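**Workshop notes: softwood blocks and the slotted bracket**

The Draltgate bench has moved to a new routine for small wooden blocks this August. The main points are set out below for anyone booking time on it.

Blocks are cut from straight-grained stock, 60 mm wide, and sorted by grain before anything else is done. Pieces with run-out go in the Skokis bin for use as packing. The remainder are left on the rack for 17 days at shop temperature, then checked with the pin meter. Nithin Raju keeps the readings in the blue folder, and anyone taking a block should enter the number written on its end grain.

Edges are eased with 180 grit only. Coarser paper rounds the corners too far, and a block with a rounded corner won't register against a stop. Barış Uçar tried a small chamfer on one batch and found no gain in fit – the practice has been dropped.

Contact marks remain the main cause of rejected pieces. A metal end pressed on softwood leaves a ring that can be felt with a fingernail, even at low load. The limit for plain blocks is now 50 N, held for no longer than it takes to read the gauge. Marks shallower than the pencil line can usually be raised with a damp cloth and a warm iron. Deeper ones are planed out, and the new thickness goes in the folder.

Slotted brackets should be brushed out at the end of each session. Dust packs behind the pins and hardens if oil reaches it. Use the dry nylon brush, working from the rim inward, and leave the fasteners alone unless one is visibly proud. Replacements are in the Okoro drawer, second from the top.

The current stock stands at 580 blocks, which should last until the next Drovico delivery. Requests for other widths go to Nithin by noon on Monday. Oak is not being cut at present – the blade on the small saw is due for sharpening and leaves burn marks on anything harder than pine.

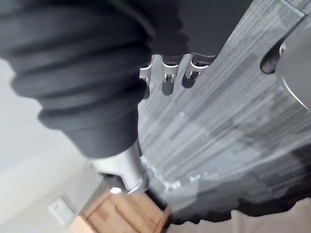 *Metal shaft and collar at the corner of a wooden block, with a slotted bracket farther up.*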